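Home Threads Replies Media Saved

Trinh Ung
08/12/2024

The shoe rack at the front door. I've been told it will change how we live. I have lived with four other people and a dog for years and I have doubts.

The claim, as made by the bloke at Tenham when I went in for a doormat: give every pair a place and people will use it. He said this with a straight face. I asked whether he had kids. He changed the subject to shelf liners.

I bought the rack anyway, because it was $70 and the colour was right. Black metal, pale oak shelves, little board along the back of the top one so things don't slide off behind. I'll give them the back board. The old one didn't have it and we lost a thong down there in July.

Assembly: Plisent, who make the thing, say one person can do it alone. One person can, if that person has three hands and doesn't need the bolts to line up. There are spare holes all the way along the posts and the leaflet never tells you which ones matter.

Then the slippers. House rule at Mum's was always shoes off, slippers on, guests included, and I've kept it. So I got matching ones, off-white with the big puffy rim. Pale beige for the bottom shelf so people can tell them apart. My sister says you can't tell them apart. In the hallway light at night she may have a point.

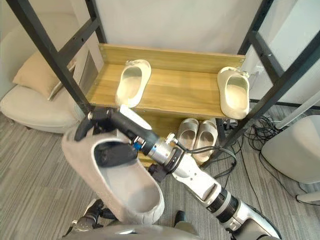 Slippers, top shelf and bottom shelf. Power strip still on the floor beside the rack, yes.

Before anyone replies about the power strip: I know. It lives there for the modem and the lamp. A rack with nowhere to tuck a cord is a rack designed by somebody who has never stood in a hallway.

Now the storage people. There's a newsletter called Waster (someone forwarded it, I didn't ask) that says a tidy entry saves a household 70 hours a year. How? Who is standing there for 70 hours? I spend maybe a minute looking for a shoe and it's always under the couch, where a rack can't help me.

Same newsletter says toes out, heels in, so you can step straight into them. I've tried it toes in and toes out. Openings facing forward does look better, I'll admit, and you can see if a kid has left a sock in one. That's as far as I'll go.

Question for the off-white crowd -- how are you keeping them off-white? The label on mine says spot clean only. Spot clean with what? I used dish soap on one heel and now that heel is a different off-white.

My neighbour Mrs Lương keeps hers in a basket. No shelves, no pairs, you just reach in and hope. Her hallway is tidier than mine. I didn't enjoy noticing that.

Verdict so far: it's a decent shelf. It holds slippers. It hasn't taught anybody in this house anything -- the school shoes are still in the bathroom.

Will report back if the dog learns to use it.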